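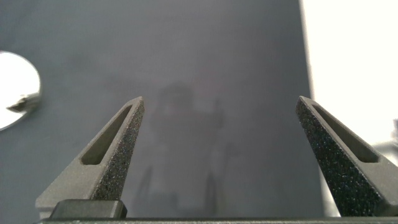
I sat through most of a fraud trial in February, and several people have asked how the sentence was arrived at. My notes are in reasonable order, so I will set out the mechanics as I understood them from the public gallery. I am not a lawyer. I spent a few years as a court clerk, long enough to follow the paperwork.

The defendant ran a small firm called Kisomico, which took deposits for heating systems it had no stock to supply. The indictment had 2 counts: fraud by false representation, and fraudulent trading. The jury convicted on the first and acquitted on the second. Local coverage treated this as a split decision, as if the jury had been in two minds. The counts have different elements. A jury can be sure that a man lied to a customer and still be unsure that the whole business was carried on for a fraudulent purpose.

Most of the evidence was documentary. The bundle ran to 196 pages, the larger part of it bank statements and order forms. The forensic accountant, Zhiqiang Deng, took the jury through the movement of money from Kisomico to a second company, Solora, and back again under a different reference. He was cross-examined for most of an afternoon on one spreadsheet column. The column had been sorted separately from its neighbours in an early draft, and the defence made good use of it. The final version was correct and the judge told the jury which one to work from. 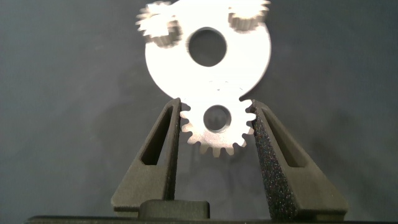

Does an acquittal on one count reduce the sentence on the other?
The judge sentences only for the offence proved, so conduct that belonged solely to the acquitted count is left out of the calculation. Facts common to both can still be taken into account, provided they are consistent with the verdicts.

That point took up a good part of the sentencing hearing. The prosecution wanted the loss assessed on all the deposits. The defence said it should be limited to the customers named in the first count, and the judge agreed. One of those customers, Jong-dae Seo, had paid a deposit of £2,000 and read his own victim statement. It was short and mainly concerned dates. 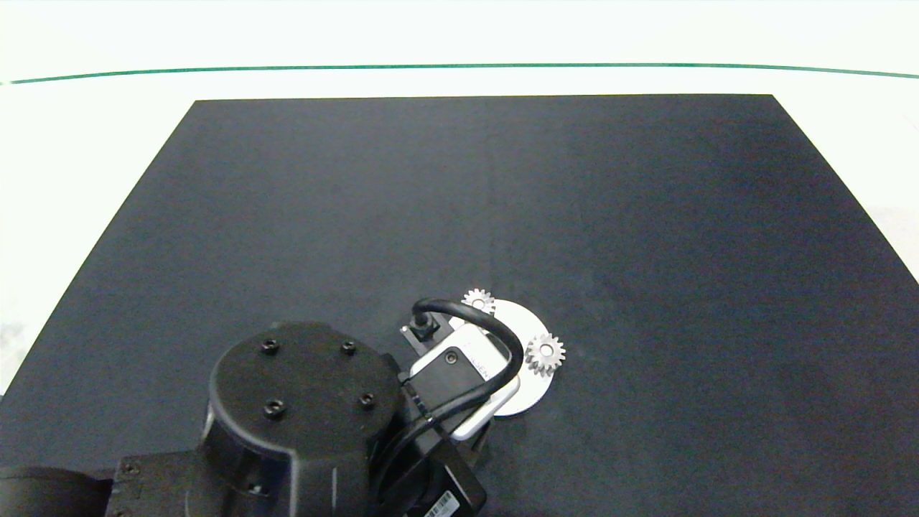 Compensation was dealt with after the custodial term. The court has to consider the offender's means, and the figures put forward were thin. The order was set at £100 a month, to be paid through the court and passed on to the customers.

Confiscation is a separate process with its own timetable, and a further hearing has been listed for it. I intend to go if the listing holds. I will post the notes under the same heading as these.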